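# Getting your band's first single ready for a small festival slot

So you've got a song you love and a festival has said yes – brilliant! We played the Saturday afternoon stage at Flindstead this year with exactly one single out, and a little prep made the whole thing so much more fun. Start about six weeks ahead if you can.

## 1. Time the set

Play it all the way through, with tuning and talking, and record it on a phone. Our slot was 25 minutes and our first run hit 31 (oops). Cut a song early and put the single second to last.
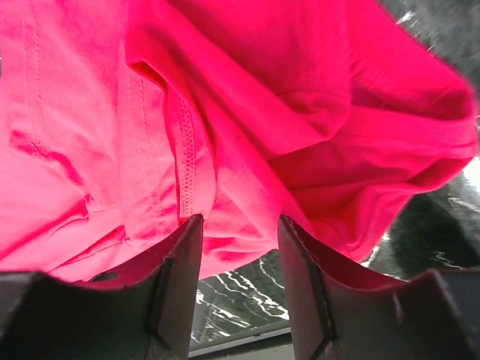
Next, lock the tempo. Our single sits at 144 bpm and we always rushed it live, so the drummer got a click in one ear for the first four bars. Huge difference!

## 2. Write a one-page stage plot

Draw where everyone stands, then list mics, DI boxes and power drops. Save it as a PDF and email it to the stage manager. Add your band name to the file name, please – they get dozens called "stageplot".

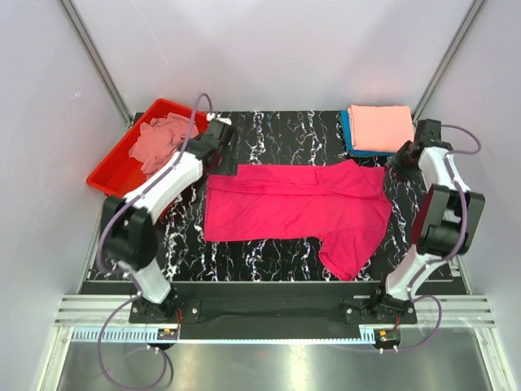
Keep the input list in the same order as the desk: kick, snare, toms, overheads, bass, guitars, vocals.

## 3. Sort out something to sell

We printed 200 download cards with the Pomwood artwork and sold over half. Bring change, a pen and a mailing list sheet.

## 4. On the day

- Get there an hour before load-in
- Pack spare strings, two spare leads and gaffer tape
- Tune offstage
- Say your band name at the start and again before the last song

Then go and watch the other bands. We met Drekholm that way and we're sharing a bill with them in April!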